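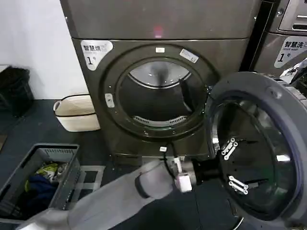

Week 8 is the laundry week, and I know how that sounds after seven weeks of car plants. Read the Kushnir chapter before Monday, especially the part on what she calls leftover work, meaning everything a machine's owner forgets to put in the job description. A dryer is a good place to look for it. The machine has been automatic for decades, and the one we start from even says so on its label, 智慧烘, "smart dry," with the washer next door marked 智慧洗, "smart wash." Smart they may be, but the clothes are still in a slotted gray basket on the floor, and something with an arm has to get them from there through the round door. For most of the history of the trade, that something drew an hourly wage.

The case: Zavine, a laundry contractor, put loading arms into its Brusasow site and left its Skekness site alone for comparison. Management expected the arms to take over loading and the attendants to move up to "oversight." (Put that word in quotes in your papers. It will save you trouble later.)

What the attendants at Brusasow reported doing by the second month:

Untangling sleeves before the arm got to them.
Checking pockets, as before, but faster, to stay ahead of the arm.
Moving baskets back to where the arm expected them.
Standing near the machine in case it stopped, and being asked by customers whether it had stopped.

The arms handled 2,519 loads in that time, and 98 percent went through with no call for help. Management put the percentage in a slide. The attendants pointed out that the other 2 percent came with no schedule — you could not take lunch around it. Both sides were reading the same log.

Terms to know for the quiz: task, job, leftover work, pacing. A task is loading a dryer. A job is loading a dryer plus knowing which customer will come back angry about a shrunken sweater. Zavine automated a good part of the first and then rewrote the pay grade for the second, downward. Skekness kept its old grade, and its old sore backs. Please don't leave the backs out because they spoil your argument. Last year's papers did, nearly all of them.

For section: bring one page on who sets the pace at a place you have worked. Summer jobs count. If your answer is "the fryer," that is fine, but say who bought the fryer.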